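About Drasier

Drasier is a small company that tries to find out which jobs a machine can do in a normal house or a normal workshop. We have been at it long enough to have a list. The list of things machines do well is short and fits on a coffee mug, and we had the mug made.

Tharun Mathew started the company in the back half of a tile warehouse, after 13 years of fixing packing lines and being asked at every family dinner when the robots would come and do the dishes. His answer then was "not by December." He didn't say which December, and he has been careful about that ever since.

We work for people who are thinking of buying a robot and would like a second opinion from somebody who isn't selling one. You send us the chore. We try it 40 times with a machine, then we have a person do it, and then we write you a report. The person usually gets to go home early.

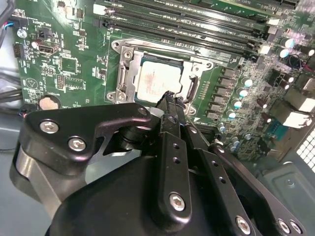
Computer repair is the part of our work that gets the most mail, mostly from shops like Junell that take in old machines and want them stripped for parts. It sounds like a good job for a robot, all straight lines and right angles. Then you open the case. A processor with blotchy residue on its lid, held in a metal bracket with a bent lever beside it, and a black gripper finger coming in to get acquainted: that is a fair picture of our average morning. A teenager with a cloth and some patience is still the one to beat, and we have told Junell so in writing.

Folding towels is going better. Fitted sheets are not going at all. Loading a dishwasher works if you own one kind of plate, and sorting screws works so well that we have stopped bragging about it. Wiping a counter is fine until someone leaves a grape on it.
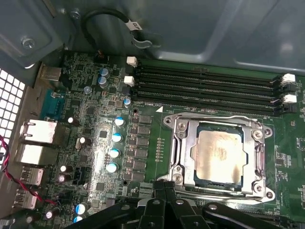

Our reports have three grades: Yes, Not Yet, and Please Stop Asking. Of the 70 chores we have graded so far, most are a Not Yet. Esposito, a bakery supply firm, framed theirs and hung it in the break room, where we hear it has done wonders for morale.

We share a building with Okham, who make shelving and lend us a forklift. We don't take money from robot makers, though over the years we have accepted a good many pens.

If you have a chore you would like tried, write to us and describe it the way you would to a new hire on the first day. Please don't mail us the laundry.

Page last updated 4 May 2019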